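Drotdale repair night outgrows its room
8 August 2022

Drotdale's furniture repair night has outgrown its home above the library, and what a lovely problem to have! From next month the sessions move to the old Umitz building on the river side of town, with twice the floor space, proper ventilation and (finally) a ramp at the front door.

The group began in February with 7 people and a borrowed set of clamps. The July session drew 96, some of whom waited on the stairs with chairs in their arms.

"I had a lady come in with a rocker her grandfather made, and she stayed until we were stacking up to go home," said organizer Diễm Thân. "She sanded the whole thing herself. She'd never held a sanding block before. I was so proud of her I could have cried."

Thân, who trained as an upholsterer before moving to Drotdale, started the evenings after seeing one too many good dressers left out on the curb. She teaches seats and webbing. Gorazd Kolev handles joints and glue-ups, and Jianguo Liao takes on anything with a finish to be cleaned or brought back, from kitchen stools to a church lectern that took him most of the spring.

Liao's finishing table has become the busiest corner of the night, and he is delighted about it. He likes to start people off with plain soap and a soft cloth before they go anywhere near a stripper. A lot of the pieces that come to him as write-offs are only dirty, he says, and the colour underneath can be gorgeous.

"People want to sand everything. Slow down! Clean it, let it dry overnight, look at it in the morning with your coffee. Half the time you'll fall in love with it again."

The Umitz building was last used as a flooring showroom and has sat vacant for 2 years. Owner Stojan Petek is letting the group have the ground floor for the cost of heat and power through the winter. He has also thrown in a stack of leftover hardwood offcuts, which Kolev has already sorted by species and is guarding closely. Anyone needing a small patch of walnut or cherry should talk to him early in the evening.

The move means room for a few things the group has wanted for ages. There will be a dedicated bench for caning, a kids' table where the projects are birdhouses and step stools, and a shelf of loaner tools that can be signed out between sessions. Card scrapers and bar clamps are especially welcome as donations, as is any good hide glue that hasn't gone off.

Sessions stay free. Bring the piece, any parts that have fallen off it (yes, even the splinters) and a pair of gloves. Larger items such as dining tables need to be booked ahead so there is space on the floor, and the new room can hold 125 people, so families are very welcome to come along and watch.
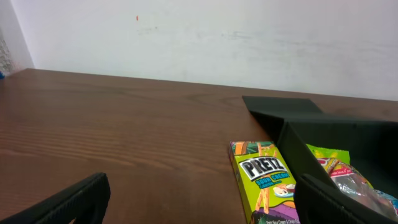
What to bring if you're booking a table

Take the legs off if they unbolt, and tape the hardware in a bag to the underside. Note down any wax, oil or polish used on the top, as Liao will ask. Drop-off is at the side door on the river side.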